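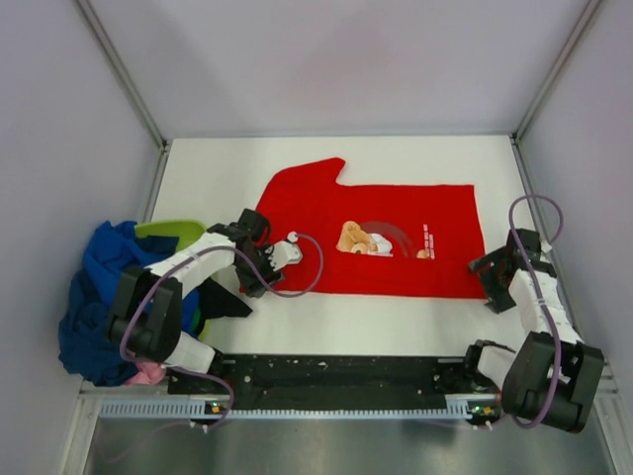

The case against buying a folding cell by the hour

5/28/19

Grarnetti sells its two-arm garment cell in two ways. You can buy the kit outright and bolt it together yourself, or you can take the Zistside service, under which Grarnetti keeps ownership of the hardware and bills for powered hours. The second option is the one the sales sheet pushes. I think it is the wrong one for most small laundries and returns rooms, and I say that as someone who likes the hardware.

The hardware first. Two small servo arms are mounted at either end of a front rail, facing a flat white mat inside a white-walled enclosure. The links are plain and white, the servo housings black, and the cabling runs outside the arms in loops. I would prefer it clipped closer, as a slack loop over the mat is a loop that can catch a sleeve. Against that, an external cable can be changed with the arm in place, and the manual gives the job one page.

We ran a cell at our Ornton site from November on mixed returns, mostly T-shirts and light knitwear. In that period it was given 3,289 garments and completed 1,167 without a person stepping in. A completed fold took 116 seconds on average. A trained packer is far quicker, and the brochure does not claim otherwise.

Those numbers are poor, but they are not my objection. The failures were concentrated at one step. Once a shirt is lying flat, the fold itself is fairly dependable. Separating one garment from a heap and getting it flat is where the time goes. A sleeve stays bunched, a hem turns under, and the gripper closes on two layers where it wanted one. Dark items on top of other dark items were the worst case throughout.

Under the service contract, all of that is billable. The meter follows power to the arms and takes no account of finished work. Ten attempts at the same corner cost the customer ten times as much as one, and the supplier, who alone can improve the grasping software, is paid while it fails. Yao, the competing service, charges per completed item with a minimum monthly fee. Its cell is slower and its enclosure takes up more floor, but the incentive points the right way.

Grarnetti's answer is that hourly billing includes updates. We received 2 in the trial. One improved the handling of printed fabric, the other changed the status screen.

The kit has a higher entry price and a dull week of calibration. After that, a failed grasp costs electricity and time. Buyers with someone on site who can square a frame and read a log should take the kit — and should ask for the update terms in writing before paying the deposit.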